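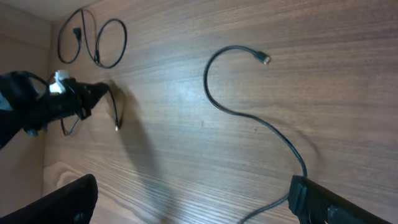 Can a two-armed tabletop robot kit tidy cables well enough for a small repair shop to pay for one?
For the odd afternoon of sorting, maybe. For a day's work with the door shut, I wouldn't put money on it.

Print this article | E-mail this article

The Cable Promise
By Kirstin Strachan
July

Perkuno sells its kit to people who have too many cords and too few hands. Two arms bolt to a rail, the rail sits on a table, and a subscription covers the software that is supposed to learn your mess. The brochure says 1,000 practice runs will teach it a new job. It does not say who sits there for them.

At Draritz, a repair shop that took the kit on trial, that was Magnus Tosh. He got through 263 runs before he had to go back to fixing things. "I was told it would save me the evenings," he said. "It ate the evenings." 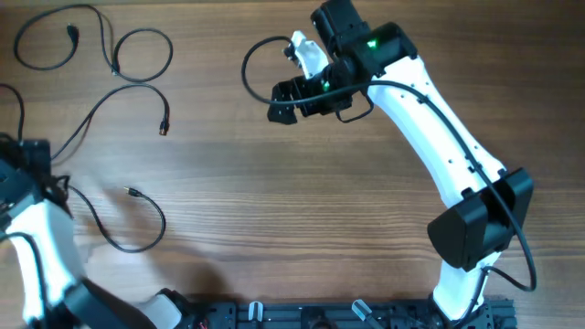 Cables are a mean test, to be fair. A box stays a box when you push it. A cord rolls, springs back and grabs its neighbor, and a thin black one looks a lot like the next thin black one. Perkuno's sales people bring this up themselves – usually right after you ask about the success rate, which they would not give me in writing.

Dorkov, the reseller, was more open about money. Setup is extra. So are spare fingers, and so is the second year of updates. Tosh asked what happens to his training data if he cancels and is still waiting for a reply. 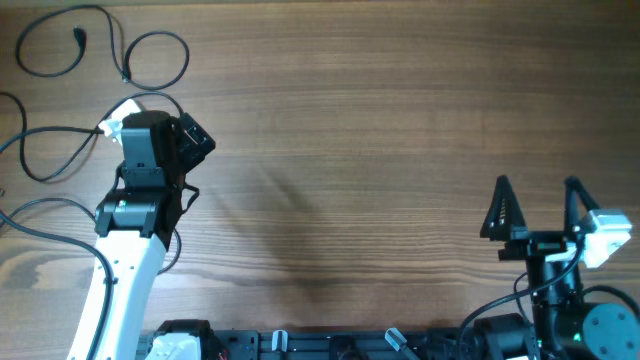 I'd also like to know how the thing copes with a table that isn't his. Obradović, another reseller, told me moving the kit across a room means calibrating it again, then said most customers never move it. Tosh moves his bench whenever a big job comes in.

He has kept the trial going for another month. Ask him if he'd buy and he changes the subject to the price of cable ties.

Comments (3)

benchrat: We sort cords with shoe boxes and a marker. Still under budget.

Lena P.: Unfair on the practice runs. Ours needed fewer, but we only use one type of cord.

old_solder: What does the second year of updates cost? You left that out.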